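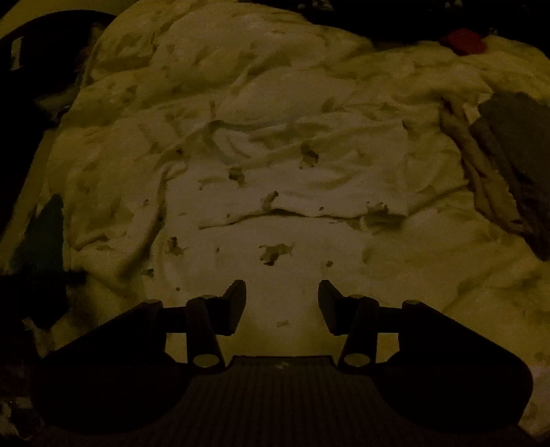

Sernis hand gripper over the bed, pads open, not holding anything.

Making a bed with the Sernis hand gripper: quick guide

Posted May 10, 2019 by Candela Echevarría

Short one, I've got a pile of these to get through before July. This covers the Sernis hand gripper from the Voltovard kit, used on bedding. If you've only done cups and boxes with it so far, cloth is a different animal. Slower. More fiddly. Worth learning though.

What you need

- The Sernis gripper, charged, standard pads on
- A sheet and a duvet. Plain and pale is easiest to check afterwards
- Decent light. Dim bedroom lamp will do for practice, not for a proper recording
- The Pikgate app on your phone, paired

Kit price is 329 at the moment, pads included. Spare pads are 49 a pair from Vaněk. Don't bother with the soft ones for bedding, they drag.

Before you start

Open the jaws all the way and close them again. Both sides should move together. If one lags, do the reset in the app (Settings, Jaws, Re-zero) and try again. Wipe the pads with a dry cloth. Specks and crumbs on a sheet end up on the pads and then you get slips and blame the motor.

Look at the bed too. Stains are fine, loose bits less so. Give it a quick brush by hand if there's a lot. Other clothes and cloths lying about can stay if you want a messy start, just decide now and leave them alone after.

Step 1. Pick your fold

Find a ridge or a raised flap. Flat cloth is no good, the pads just skate over it. A long crease across the middle of the bed is ideal, plenty of places to grab.

Step 2. Line up

Hold the gripper behind the fold, pads open, pointing away from you. Keep the fold running across the gap. Wrist level. If you tilt, one pad gets there first and pushes the cloth away.

Step 3. Go in low

Come down till the pads just press into the fabric. Then forward. Then squeeze, slow. Count of 3 on the trigger, no faster. Everyone goes too fast at first, me included.

Step 4. Check the grip

Lift a little. Stop. If the cloth slides, let go and start over with a bigger pinch. Don't squeeze harder, it dosen't help. Grip force in the app should sit at 32 for a cotton sheet. Duvet wants a bit more, try it and see.

Step 5. Pull

Towards the corner, low and steady. Not up. Pulling up makes a tent and then you've got a new heap to sort out. Do the sheet first, all corners, then the duvet.

Step 6. Let go properly

Open the jaws fully before you move your hand back. Half open catches the hem and drags your nice flat sheet with it. Ask me how I know.

Things that go wrong

Pads catch two layers. Sheet and duvet together, very common near the pillows where its all bunched up. Let go, pull the top layer back by hand, go again.

Twisted edge. A rolled up strip of sheet is hard work. Grab the end, not the middle, and let it unroll as you pull.

Recording stops half way. Phone has gone to sleep. Turn off auto lock.

Sarmīte Vasiliauskas sent in a good tip for fitted sheets: start with the corner furthest from you. Tried it, much quicker.

Pillowcases next. Questions in the comments, I'll get to them when I can.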